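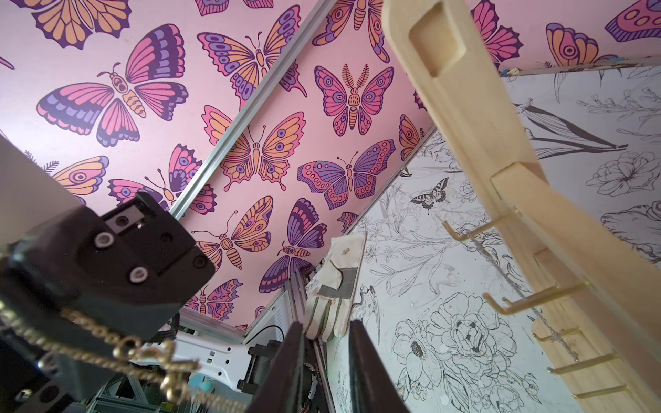

What can a two-armed robot learn from a tangle of necklaces?
Patience, mostly, and how to handle something that changes shape every time it is touched.

Norka Releases Lerutska, a Practice Kit for Robots That Handle Thin, Floppy Things

January 9, 2023 — Norka today released Lerutska, a practice kit for labs, schools and small workshops that want their two-armed robots to get better at delicate work. The kit is built around a job most people do without looking: picking up a necklace and hanging it on a hook. It ships with boards, chains, patterned backdrops and a set of written tasks, and it works with the arms and grippers a customer already has.

We have wanted to make this kit for a long time. Robots have become very good at boxes, bottles and blocks, and there are plenty of practice sets for those. Chains are another matter. A fine chain hardly shows up against a busy background, it slides through a gripper that closed a hair too softly, and it swings when the arm stops. Pick it up a second time and it hangs in a new way. For anyone who enjoys a hard problem (and we do!), it is hard to think of a better one that fits on a tabletop.

What is in the kit

The center of Lerutska is the hook board, a long piece of light-colored wood with a slot-shaped handle opening near one end and five thin brass hooks turned up at the tips. The hooks are small on purpose. A chain has to be opened into a loop and brought down over the tip, and a sloppy approach will miss or catch on the hook below. The board can be stood up straight or leaned at a slant, and the written tasks use both.

With the board come the chains. Fine silver ones are the lightest and the trickiest to see. The gold ones have twisted links and ornate pieces, so their weight is uneven and they tend to turn while they hang. Early users told us the two kinds felt like different jobs, and the task book now treats them that way, with separate chapters and separate scoring.

Then there are the backdrops. Most robot stations are plain, and a robot trained at a plain station can get lost the minute it is moved somewhere with a bit of color. Ours are anything but plain. One is pink and full of bold butterflies and moths in orange, lavender and purple. Another is white, covered with black line drawings of roses, peonies, anemones, leaves and birds. A silver chain in front of inked flower stems is a real test for a wrist camera. Panels can be swapped between runs or used side by side, and the box holds 4 of them.

The task book has 3 levels. At the first, one arm lifts a chain from a tray and hangs it on any free hook. At the second, the hook is named in advance and other chains may already be in place. The third brings in both arms: one holds the chain while the other spreads the loop, and the chain is passed across before it is hung. Each level can be run by remote control, by a trained policy, or by a person taking over partway through.

Recorded runs included

Every kit comes with access to a library of 3000 recorded runs, made on our own two-armed station in Sarantis. The runs include drops, snags and second tries, all labeled, and we left them in because teams kept asking for them. A clean run shows a robot what to do when things go well. The messy ones are where a lot of the learning happens, and they are more fun to watch, too.

The library is sorted by chain, board angle and backdrop. New recordings will be added in May, when we plan to cover cords and ribbons on the same hook board.

How it has gone so far

Before release, the kit spent a season at Mesico, a repair workshop and training center where students work on robot stations alongside their bench classes. Their setup was very different from ours, with other arms and much less light, and it showed us where our instructions were thin. The chapter on lighting was rewritten from start to finish. So was the page on gripper fingers, which now explains how to check that the tips meet evenly before a chain goes anywhere near them.

Mesico's students also came up with a task we had missed, taking a chain off a full board without disturbing its neighbors. It is in the book as the closing exercise of level two, and it is a favorite here.

Lerutska will not make a robot ready to run a jewelry counter. It is a practice kit, and progress at the third level is slow even for teams with a lot of experience. We think that is a good reason to have it on the bench.

What you need

A station with two arms and at least one wrist camera is enough for the whole book. Levels one and two can be done with a single arm. The boards and backdrops attach to standard aluminum extrusion, and the mounting parts are in the box. No special gripper is required, but narrow fingers make the early tasks easier.

Availability

Lerutska is available from today, directly from Norka. Spare chains, hooks and backdrops can be ordered separately. Schools and training centers may borrow a kit for 4 weeks before deciding, and the recorded runs stay open to them during the loan.

About Norka

Norka makes practice equipment for robot stations, with a workshop and test floor in Sarantis. Press questions, loan requests and requests for review kits can be sent through the contact form on our website.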